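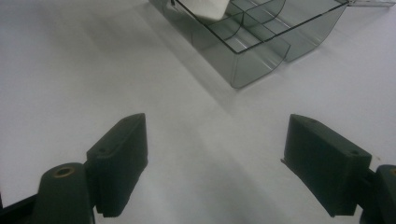

*Organizer tray on a white tabletop.*

## Unit 2: Gaskets for Bolted Flange Joints

Instructor: Paraskevi Sotiropoulos
Lab sections: Lino Grasso

A gasket fills the small gaps between two flange faces. It seals only while the bolts hold enough load on it. Most leaks covered in this course come from lost bolt load – the gasket material is a less common cause.

### Terms

- **Seating stress:** the pressure needed to press the gasket into the surface finish of the flange.
- **Operating stress:** what remains on the gasket once the line is under internal pressure.
- **Creep relaxation:** the slow loss of gasket thickness under load, with a matching drop in bolt tension.

### Gasket types

Soft sheet gaskets are cut from fiber, rubber or PTFE. They need low seating stress and suit water and low-pressure air. Spiral wound gaskets use a metal strip with a soft filler and tolerate temperature cycling. Solid metal rings need the highest bolt load and a carefully machined groove.

### Tightening

Bolts are tightened in a star pattern, in several passes, then once more in a circle. Lubricate threads and nut faces first. Dry threads absorb much of the applied torque as friction, and the bolt ends up under-tensioned.

**Worked case.** Target torque is 70 N·m and the first pass is set at 30 percent:

0.30 × 70 = 21 N·m

Repeat for passes at 60 and 100 percent.

### Reading

Horgan notes, section 13, and the table on p. 221. Bring both to lab.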